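Ticket 134: Laundry basket task, episodes rejected at upload
Status: Open
Reported by: Bit-na Seol
Assigned to: Han-gyeol Shin

The Fakau set calls for 400 accepted episodes of clothing handled at the basket. On Thursday the upload check returned 3 episodes with the message "gripper state missing." Video and joint data were complete in each. 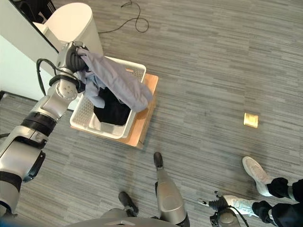
Cirnside Data Collection Department

The light garment is held in the gripper over the white basket, with the black item still inside. Episodes of this type must carry a gripper label from first contact to release.

Mr. Shin restarted the recorder and repeated the upload – no change. Mr. Cheon then compared the settings and found that the gripper channel had been switched off in the August template. The channel has been restored.

Operators are requested not to delete the rejected episodes. Ms. Seol will record replacements, and the ticket will remain open until they pass the check.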